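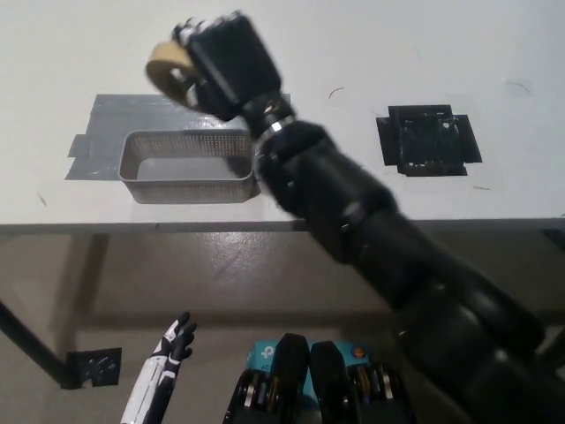 Packing help wanted for August, small mail-order shop, seed packets and garden odds and ends. We're Drusevell, 7 people most of the year, and every August the fall bulb orders land all at once and we fall behind. So we hire. You'd be standing at a white table like this one with a roll of beige tape, boxing up bulbs, garlic and hand tools. Simple work but it has to be right. Wrong bulb in a box and the customer doesn't find out till spring.

What you'd do
Pull orders from the shelves, check against the slip, box, seal, label. Some sorting of bulbs by size. A bit of sweeping at the end of the shift, everybody does it. If the Skeltitz truck comes early we all stop and load.

What we need
Age 18 or over. OK on your feet for most of a shift. Can lift a full crate of garlic, they're heavier than they look. Can read small print on a label, bring your glasses. No experience neccessary. If you've packed before, great, say where. 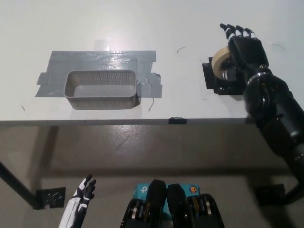
Spanish or Portuguese is handy as half the crew speaks one or the other, but we get by in English fine. You don't need to know anything about plants. Gervásio Teixeira runs the floor and he'll show you the first morning. Ask him stuff. He'd sooner be asked twice than redo a pallet.

Hours and pay
Early shift or late shift, pick one and stick with it please. Full month preferred, will consider 2 weeks if you're back in school after. Paid weekly. Overtime only if you want it. On a busy day each packer gets through some 100 orders, slower at first and thats fine. Pay rate is given over the phone, same for everyone starting out.

Getting here
Behind the old Panagiotou bakery, blue door, ring twice. Parking in back. The bus stops at the corner but the last one leaves before late shift ends, so sort out a ride if you're on lates.

To apply
Email or call Jussara Aguiar at the office. Name, phone number, which shift, dates you can't do. No resume needed, a few lines is plenty. Worked with us before? Just say so and skip the rest, Iman Fawzy still has your paperwork. Returning people get first pick of shift.

Posted March 2026. Ad comes down when the spots are filled.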